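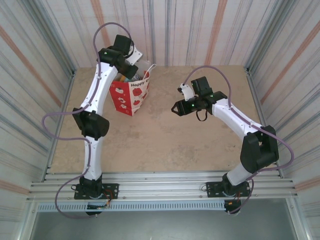 How do I pack a gift bag so it stays standing up?

Put the heaviest present flat on the bottom and fill the gaps around it with crumpled tissue, then set the lighter things on top.

I have a whole table of these to do for my niece's party in July and the first two flopped right over!

Damian Walczak
2/15/18
Oh, I love doing these! Cut a piece of cardboard to fit the bottom of the bag and drop it in first. Makes a huge difference, especially with thin paper bags. Then open the bag all the way and press the bottom corners out with your fingers before anything goes in. I like to let the bright stuff poke out a little at the top so it looks full (kids go crazy for that). And keep the handles up while you pack, they get buried so easily!

Zuzanna Malinowski
Cardboard, same as Damian. I cut up cereal boxes. If you have something tall, stand it in the middle and it won't pull the bag to one side. Have fun at the party!

Clerkell33
just use a smaller bag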